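Duchess's letters to her dressmaker go on show in March

A bundle of letters written by a Victorian duchess to her dressmaker will be shown to the public for the first time in March, at Ina House.

The 16 letters were found in a hatbox during repairs to the attic of the old Sutherland estate office. They cover two years of the duchess's life, beginning shortly after her marriage, and deal mostly with sleeves, unpaid bills and the weather.

Flora Lindsay, who has transcribed them, said the handwriting was the hardest part. The duchess wrote across the page and then turned the paper sideways to write over the top of it, a common way of saving on postage. One letter took her most of a winter to read.

"She is quite rude about her mother-in-law," Ms Lindsay said. "She also asks three times for the same grey gloves, so I suppose they never came."

The letters make several mentions of a ball at which the duchess wore a blue silk gown with a train she thought too long. A piece of blue silk was pinned to one of the pages and will be shown beside it. The gown itself was sold after her death and has not been traced.

There is little about politics. The duke appears now and then, usually with a cold. Her small dog, Nandalero, gets far more space - he ate a ribbon, was sick in a carriage and had to be left behind on a visit to the coast.
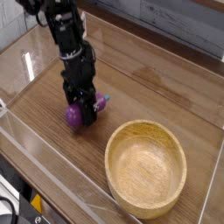
Delphine Lyons, who is arranging the display, said four of the letters would be kept back as the ink was too faint to stand the light. Copies will be hung in their place. A booklet with the full text will be on sale at the door.

The room holds 40 people at a time and visitors are asked to book. Ms Lindsay will give a talk on the letters each Wednesday at 2pm.

Comments

Margery T
My gran was in service at Sutherland and always said there were papers in that attic. Will the booklet be sold by post?

oldpenny
Poor dressmaker. Did she ever get paid?

R. Hallam
Been to Ina House before, the stairs are steep. Is the display on the ground floor?

oldpenny
More about the dog please!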